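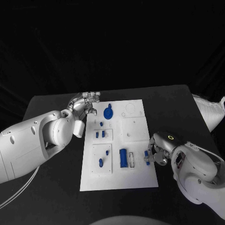 *White board on the dark gray table, with a robot arm coming in from each side.*

# Pluvholm Lantern Fair – Events and Stalls Data

Welcome, and thank you for stopping by! This folder holds the listings for the Pluvholm Lantern Fair, which fills the streets between the old market hall and the river every January. We started keeping these lists on paper, then in a spreadsheet that only one laptop could open, and now (finally) as plain files that anybody can download and use.

## What you get

- `events.csv` – every concert, parade, supper and children's workshop, one per row
- `stalls.csv` – food and craft stalls, with the street each one stood on
- `venues.csv` – the 27 places used over the years, including a few that have since closed
- `notes.txt` – odds and ends that wouldn't fit in a column, and well worth a read if you like that sort of thing

The files cover 6 fairs. The first one is thin, I'm sorry to say, as the craft stall sheets went missing somewhere between the town office and my kitchen. If you have a copy of that year's printed program tucked in a drawer, we would dearly love to see it.

## A few things to know

Times are local and use the 24-hour clock. An empty end time means the program never gave one, which is common for the street music – the bands play until they feel like stopping.

Street names follow the current town map. Skerkovero Lane was called Mill Lane in the two oldest programs, and I have changed it everywhere so that searches work properly. The stage sponsored by the Cifuentes bakery is listed as "Bakery Stage" throughout, even for the year the banner said something else.

Stall fees are in `stalls.csv` under `fee`. The standard pitch was 40 dollars in every year we have. Charity tables paid nothing and are marked 0, so please don't read those as missing!

The Brernulham choir appears under 5 different spellings in the programs. I settled on one and kept the others in the `also_listed_as` column.

## Using the files

Please do. Make a map, plan a walk, print a poster for your shop window. A mention of the fair is appreciated, and if you republish the lists, please say which version you took them from. Any spreadsheet program will open them; choose UTF-8 if it asks, or the accents will come out funny.

Corrections are welcome through the issues page. Tell us the year and the row, and where you found the right answer if you can.

Last updated June 28, 2023.

Related

- Brernulham Harvest Supper listings
- Pluvholm parade routes, old and new
- Stall application form (blank)
- Skerkovero Lane parking and street closures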